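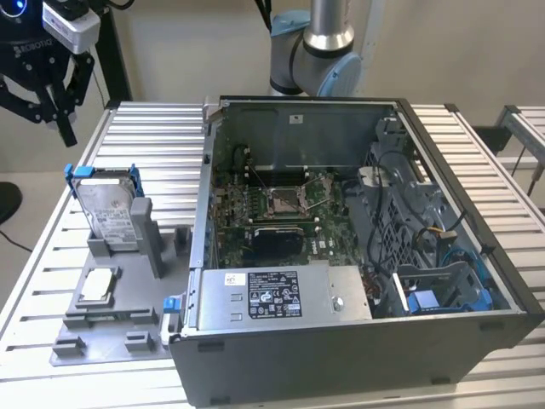
A tower on the bench with its side panel off. The drive in its blue caddy and the processor are in the holders on the left.

About Wirnirine

Wirnirine repairs, refits and passes on used desktop computers. We work from a unit on the Plonside estate and have been here for 12 years. Most of what comes through the door is office equipment: full-size towers that an employer has replaced, usually with nothing much wrong with them. We also take single machines from households, and we run a bench course for people who want to learn the work.

What we do

A computer that arrives here is booked in, given a job number and put on the shelf until a bench is free. We take the side panel off and lay the case down so that the board faces up. It is easier to see into and nothing hangs by its own weight when it is unscrewed.

Then the parts are checked. Memory, graphics card, power supply, drive and processor each have a line on the job sheet. Parts that pass are used again, in the same case or in another one. Parts that fail go in the crate for Saha, the firm that collects our scrap metal and boards every month.

We don't sell parts loose over the counter. We get asked this a lot. The one exception is drive caddies – we end up with more than we need, and if you have lost one from an office tower it is worth ringing to see if we have the match.

The benches

The worktops are slotted aluminium. They replaced the old kitchen worktops we started with, which had gone soft at the edges and were full of screw holes. The slots let us fix things down where we want them and move them again when a different model of case comes in.

Small parts go in a printed holder beside the case. It has a slot for a 3.5-inch drive to stand upright in and a square recess for a processor. Before we had holders we used saucers and the lids of biscuit tins, and a fair amount of each day went on looking for things. A processor left face down on a bench is a processor you may have to throw away, so it goes in its recess as soon as it is out of the socket.

Hard drives stay in their plastic caddies while they are being moved about. The caddy goes back into the bracket in the case, the cables are connected, and the drive is tested before the side panel goes back on.
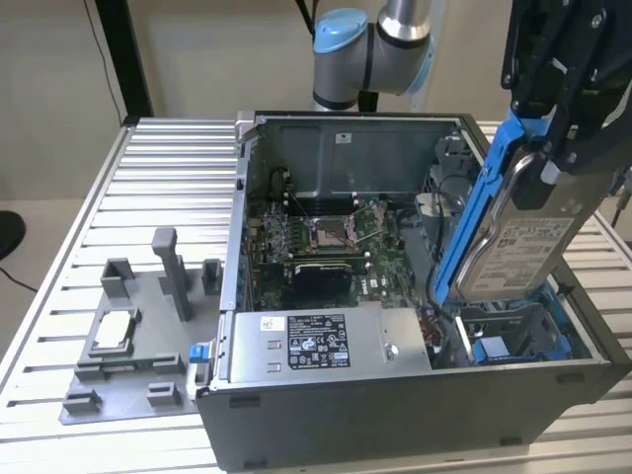 Your data

Every drive that comes in is wiped before anything else is done with it. If a drive can't be wiped it is destroyed, and we send you a certificate with its serial number. Please copy off anything you want to keep before you bring the computer in. We can't recover files afterwards.

Businesses handing over 8 machines or more can have a full list of serial numbers by email once the batch is finished.

Learning with us

The bench course is called Uvlow. It runs for 33 hours in all, spread over evenings, and costs £60, with tools provided. Learners start by stripping a tower to the bare case and putting it back together, and go on to fault finding. You don't need any experience. You do need to be over sixteen and able to manage small screws.

There is no course in July, when the unit is closed for stocktaking. The next one starts on 17th November and places can be booked by phone or at the front desk.

Bringing things in

We take desktop towers, keyboards, mice and leads. We can't take printers, televisions or laptops with swollen batteries. Glass-fronted monitors we will look at if you ask first.

Parking is in front of the roller door. Ring the bell on the left – the one on the right belongs to the tile shop next door. If you have more than a car load, get in touch and we will arrange a collection.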